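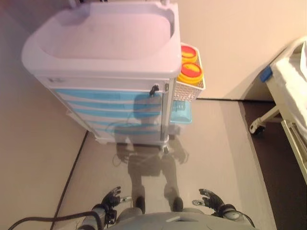 **Foire aux questions : le chariot de soins à tiroirs**

Mise à jour : 25 mars 2021

**Où faut-il poser le matériel pendant le soin ?**
Sur le plateau supérieur, dans la partie creuse. Le rebord évite que les petits objets roulent par terre.

**Quand doit-on changer les collecteurs jaunes à couvercle rouge ?**
Quand la limite de remplissage est atteinte, et jamais après. Les deux collecteurs restent debout dans le panier perforé, sur le côté. On ne les pose pas sur le plateau.

**Avec quel produit nettoyer les surfaces ?**
Nous utilisons le Badent, dilué selon la notice, avec un chiffon doux. Les poignées des tiroirs demandent un passage séparé, car la poussière y reste.

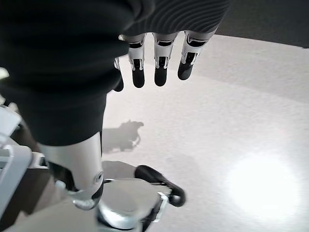
Redgate nous écrit que chez eux le chiffon ne suffit pas pour les poignées, et qu'ils passent d'abord une petite brosse souple. Nous trouvons cette méthode bonne, à condition de bien sécher ensuite.

**Peut-on charger le bac latéral bleu clair ?**
Oui, mais seulement avec des choses légères, par exemple des compresses emballées. Il ne faut pas s'appuyer dessus.

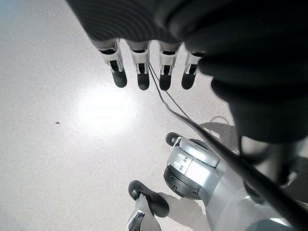 Pour les flacons pleins, prenez plutôt le tiroir du bas : le chariot est ainsi plus stable quand on le déplace.

**Comment commander une roulette de remplacement ?**
Écrivez au magasin Finton en indiquant la référence 683. La prochaine révision générale est prévue en octobre.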